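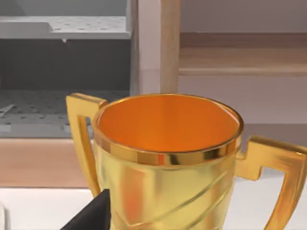

A gold trophy cup, computer render.

Bravholm buys the render farm of Rukura

The animation service company Bravholm has agreed to buy the render farm business of Rukura, and the two companies told their customers about it in a letter this month. The price was not given. The deal should close in September, if the landlord of the server building signs the new lease before that.

For readers who do not know Rukura: it is a small company which rents computer power to studios that make commercials, short films and television titles. It has 2000 machines in one building, and most of its customers are studios with fewer than ten people. They send their files in the evening and they want the finished frames in the morning. Bravholm has until now worked mostly with bigger clients, and it sold them storage and support, but no rendering of its own.

The letter says that prices will stay the same until the end of the current contracts. After this, there will be a new price list. I asked Bravholm if the night discount will stay, as many of our members depend on it. The answer was that "all the present offers are under review", so I would not plan next year's budget with it.

What changes for you in practice

Accounts at Rukura will be moved to the Bravholm system in two steps. First the login changes, and later the storage. Projects older than 500 days will not be moved automatically. If you keep old scenes there, please download them before the end of August. I know two studios which use Rukura as their only archive, and I have written to both of them.

The upload tool made by Buletti will continue to work for the moment. Buletti has a separate agreement with Rukura, and this one must be signed again with the new owner. The people at Buletti told me they expect no problem, but they have no paper yet.

Nicanor Espinoza, who has managed the Rukura support desk for many years, will stay during the change. This is good news in my opinion. Everybody who had a broken job at 3 in the morning knows his short and very exact emails.

There was also another interested buyer. The post-production group Mitsotakis-Vlachou looked at the company in spring and made an offer, but it wanted to keep the machines for its own films and close the service to outside customers. The owners of Rukura refused – they write in the letter that they did not want to leave the small studios without a place to go.

We will have a short call for members when the new price list is out. If you have a question for Bravholm, send it to the newsletter address and I will collect them in one list. Please write also which version of your render software you use, as they asked me for this information.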